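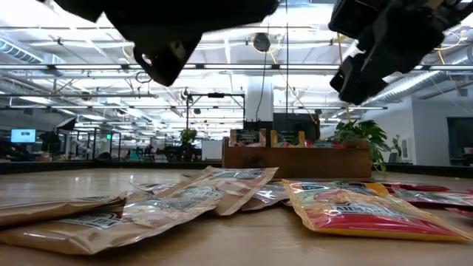
Figure 7.1 Snack pouches on the bench under an open two-finger gripper.

Chapter 7
When the Grip Goes Wrong

Let me start with a bag of chips, because a bag of chips cost me most of a February and I'd like to get something back for it.

I was looking after a small picking cell at a packing outfit called Brandes. The job sounded dull on paper: pick up a snack pouch, carry it across, lower it into a carton, go back for the next one. The arm had come to us with a controller called Skirnine, and it had been running for long enough that I'd stopped standing beside it with my hand near the stop button (more on that habit in Section 7.4, and please do get into it). Then one morning it picked up a pouch, swung it over the guard rail and let go at the top of the arc. The pouch sailed past my colleague Naledi Modise and burst on the floor behind her. She was fine. She had crumbs in her boots and some strong words for me, all of them fair.

It was a light pouch and we had a laugh over it at lunch. I stopped laughing when I pulled up the log. The controller had recorded that pick as a success! It had closed the fingers, seen what it took to be a good grip, started the move, and carried on happily to the carton with nothing in its hand. Then it opened over the carton, ticked the box and went back for another. As far as the machine was concerned, nothing had happened at all.

So I went back through the records. Out of 1482 picks logged as good, 40 had ended with the pouch somewhere other than the carton. Most had slid out low over the bench and been tidied up by whoever was walking by, who never thought to mention it. I'd done it myself, more than once, with a coffee in the other hand. That's the first thing I want you to take from this chapter: a fault can be sitting in plain view for weeks while helpful people clean up after it.

Have a look at Figure 7.1 again and think like a gripper for a minute. A pouch is an awkward thing to hold. It has crimped ends, which are flat and thin, and a body that changes shape when you squeeze it. Some pouches lie flat, some lean on their neighbours, and the shiny ones throw the overhead lights back at the camera. Two fingers coming down from above might close on a firm middle, or on a fold of film, or on one pouch and the corner of the next. All of those can feel much the same to a simple controller, if the only thing it checks is whether the fingers stopped before they closed completely.

That was our trouble, or half of it. Skirnine was set up to call any early stop a grip. A pinch of crumpled film stopped the fingers early enough to pass. It held well enough for a slow lift, and then the arm got up to full speed and the pouch went its own way. The other half was that the check was made only once, at the moment of closing. After that the controller never asked again.

I wish I could tell you I spotted this straight away. My first idea was to squeeze harder, and I'll own up to that because you'll be tempted too. Squeezing harder burst two pouches before morning tea, and it meant more force between two hard fingers in a cell where people reached in to clear jams. I had made a nuisance into a hazard. Naledi was the one who drew the line down the middle of the whiteboard, with "drops it" on one side and "hurts someone" on the other, and made me put every change I wanted to try under one heading or both. We'll use her two columns all through this chapter.

Before we get to the methods, a few words as I'll be using them. A fault is the thing that's wrong inside the system, such as our one-time grip check. An error is the false belief it leads to: the controller thinks it's holding a pouch when it isn't. A failure is what the rest of us get to see, which in our case was crumbs. Plenty of people swap these words about in conversation and I do too, but in a written report please keep them apart. You'll find it much easier to work out where to put the fix.

Section 7.1 covers what a gripper can and can't know about what it's holding. Section 7.2 deals with dropped and thrown loads, and how to work out where a loose object might land. In 7.3 we look at pinch points and force limits, and 7.4 is all about stopping: who can stop the machine, from where, and what the arm does with its load when they do.

Before you read on

Find a soft packet in your kitchen and pick it up between two rulers, one in each hand. Try the middle, then a crimped end, then a loose fold. Lift slowly each time, then swing it sideways over the bench. Write down which grips felt secure at the start and which of those let go. Keep your notes handy, as we'll come back to them in Section 7.1.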